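Parkora Extends Evening Hours at the Mateos Reading Room

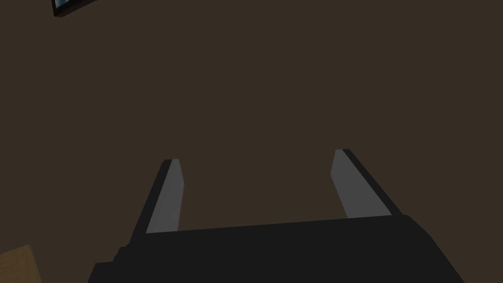 Black against dark brown.

Parkora is pleased to inform members that the Mateos Reading Room will remain open until 6 p.m. through the end of May. The change applies to all holders of a current library card, including those registered at the Naker branch.

The longer hours follow a members' survey held over the winter, to which 95 households replied. Most asked for more quiet study time after school and work. The room seats 16 readers, and places may be reserved at the front desk up to two weeks in advance. Reservations are held for a quarter of an hour and then released.

Members are reminded that food is not permitted in the reading room. Drinks in closed containers may be kept at the side tables. Group work should be moved to the Eda Room on the second floor - the key is available from the desk on presentation of a card.

The local history shelves will be closed for two days while the map collection is relabeled. Requests for maps during that period should be sent in writing to Unai Toledo, Reader Services, and will be answered in the order received.

Overdue items may be returned at either branch without charge until the end of the month. Lost items remain subject to the usual replacement fee.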